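Sourdough, month four

Saturday, 23/07/2022

So I finally caved and bought the big bag of flour. Nine kilos of the Brirnier bread flour, delivered to the door by a very unimpressed man with a very small cart. It's now living in the hall closet next to the vacuum, and I have to move it every time I want my boots. I regret nothing!

If you've been reading along since spring you know the story so far. My first starter died in a cupboard (my fault). The second one, Oda, came from a jar a neighbor left on my step, and she's been going strong ever since. She doubles in five hours on a warm day and smells like green apples. On a cool day she sulks and I leave her alone.

Anyway, the loaves. My usual one is 449 grams of white flour, a good scoop of rye, 306 grams of water and whatever salt feels right, usually nine grams. I know that's on the dry side and the forum people will tell me so. I tried going wetter in June and ended up with something I could have used to patch a tire. My hands just aren't there yet, and a stiffer dough is so much nicer to shape when you've got a tiny counter and half of it is the dish rack.

The other thing I changed is the bake. I used to crank the oven as high as it goes and then panic about the bottom burning. Now I slide a baking sheet onto the rack underneath halfway through, and the bottom comes out a nice deep brown. My sister-in-law's oven runs hot and she does two sheets.
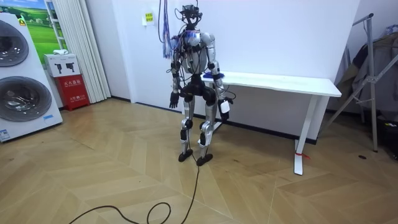 I also went over to Hiluvton last weekend for the bread stall at the market, which sells out by nine thirty, so set an alarm. I got the seeded one (900 grams, a real brick of a thing) and a rye so dark it was nearly black. The seeded one was gone by Monday. The rye I'm still working through, very thin slices, lots of butter, a bit of pickle if I'm feeling fancy.

It made me want to try seeds in mine. I soaked 83 grams of sunflower and flax overnight, folded them in after the first rest, and the dough went weirdly slimy and then came right back together. Flax does that, apparently. The crumb was tighter than usual but the toast! Oh, the toast was so good.

Next up is a Clenell loaf tin, the long narrow kind with a lid, because I want square sandwiches like a grown-up. It's on back order until October, so expect more round ones until then. If anyone has a tin recipe that doesn't use milk, leave it in the comments.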